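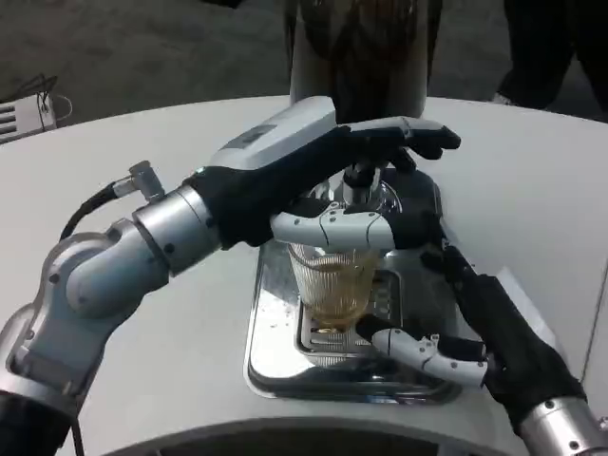
Pilesar Two-Arm Pour Kit

Pilesar is an upper-body kit for bimanual drink service: two arms, two five-finger hands, mounting hardware and the pour routines. It is sold to home builders and shared workshops and is supplied unassembled. Allow two evenings for the mechanical build and a third for calibration.

Typical task: one hand steadies a ribbed cup under the spout while the other works the tap. Cup and dispenser are not included.

Contents
Left and right arm, bare metal finish
Left and right hand
Textile gloves, black, one pair
Mounting plate and fasteners
Brokosmont controller, power supply, cable set
Printed build guide

Part number: 1252
Arms: 2
Fingers per hand: 5
Grip force setting: 0 to 100, adjustable per finger
Thumb: driven separately from the other fingers

The gloves are optional. Fit them for thin-walled cups, where bare finger segments tend to slip. Grip settings saved with gloves on do not carry over to bare hands – save a second profile.
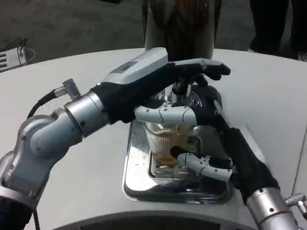
Menzies Workshop, Tastdale – March

Bench notes from Yoon-hee Baek and Effie Dunbar, who built the kit on the shared floor. The dispenser stands on a round-cornered white table with its drip tray toward the arms. The left hand goes over the tap and the right hand holds the cup between two fingers, one near the rim and one low on the side. Closing the upper finger first pushed the cup off the grate. Closing the lower finger first cured it.

Fill volume is set by tap time. Start short. Almost all of the adjustment went into the left wrist, where a small change in pitch decides whether the fingertips clear the nozzle. Leave slack in the wrist cable before tightening the connector. 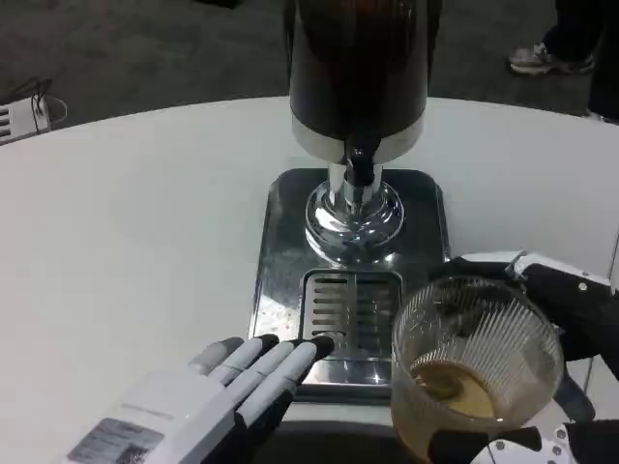
Ribbed glass held upright beside the base plate, left hand at the drip tray grille.

Mounting
Fix the plate before fitting the arms. Each arm must reach the center of the tray with the elbow still bent. A straight elbow will stall the lift.

Liquids
Hands and wrists are not sealed. Cold or lukewarm drinks only. Wipe the tray between runs – residue changes how the cup slides.

Spares
Gloves, finger segments and wrist cables are sold singly. Quote the part number and the side, left or right.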